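4. Rules for the Simulated Bin-Picking Cell

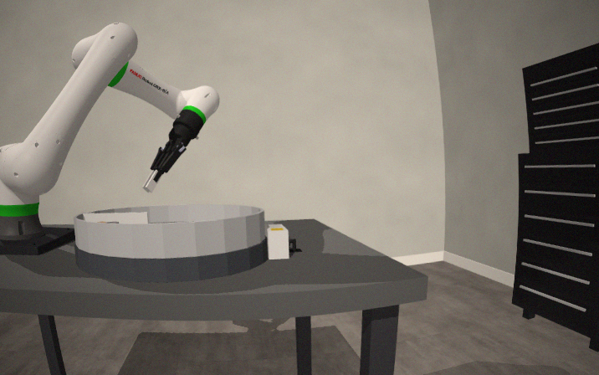 Figure 3. Simulated cell with the arm, the round bin and a small white box on one table. The gripper is above the bin.

The rules in this section were first written for the physical cell at Posel and were later applied to the simulated cell in Figure 3. We kept the numbering of the rules the same in both cells, so that a report from one can be compared with a report from the other. Where a rule has no meaning in simulation, for example the rule on protective clothing, the number is left empty and is not given to another rule.

4.1 Placement of objects

Rule 1 says that every object the arm has to reach must stand on the same table as the base of the arm. In Figure 3 this is the case for the bin and for the small box beside it. Furniture which belongs to the room, such as the black tool cabinet at the right wall, is modeled with its full collision shape but is not part of the work area. In an earlier version of our rules such furniture could be left out of the model. We changed this in June, after the first comparison with the Breltance planner, which computes the free space from everything that is present in the room.

Rule 2 concerns the bin. Its position is given in the coordinate system of the arm and is stored together with the episode. The bin may be moved between episodes, but never during one. The wall of the bin is built from flat panels, and so it is not a perfect circle. For collision checking we require that the same panels are used as for rendering. A smooth cylinder would be faster to check, but then the distance at the rim is wrong by a small amount that depends on the direction of approach.

4.2 Approach and clearance

Rule 3 divides each pick into an approach above the rim and a descent. During the approach, no part of the gripper or of a held object may be lower than 100 mm above the rim. The descent may begin only when the gripper is completely inside the opening as seen from above. This rule was the most difficult one to formulate – the operators understood "above the bin" in different ways, and some of them accepted a gripper which was only partly over the opening. We therefore ask that the test is done on the outline of the gripper and not on the tool center point alone.

Rule 4 limits the speed. Inside the bin the commanded speed of the tool center point must stay below 44 mm/s. The simulator does not enforce this limit by itself, and it has to be checked in the log after the episode. An episode that breaks the limit is kept, but it is marked and is not counted as a success, even when the object was placed correctly.

4.3 Recording and reporting

Each configuration of the cell is run for 1,000 episodes. From these, 10 episodes are selected at random and are replayed by a person who did not write the controller. The person fills in the Crăciun sheet, a one-page form with one line for each rule. We found this manual step useful, although it is slow. Several violations of Rule 3 were not found by the automatic check, which in that version used only the tool center point.

The report must name the arm model, the gripper, the version of the simulator and the version of the rules. If a rule was changed for one experiment, the change is written in the report next to the result and not in an appendix.

4.4 Limits of the rules

The rules do not cover lighting, surface texture or camera noise. They also do not say anything about a person entering the cell, for which the physical installation follows its own risk assessment. A result obtained under these rules must not be used as evidence of safety in the physical cell. We mention this because the question was raised by our partners in the Zotier project, where simulated episodes are used for a first selection of grippers. For such a selection the rules are sufficient in our opinion – the final decision still needs trials on the real arm.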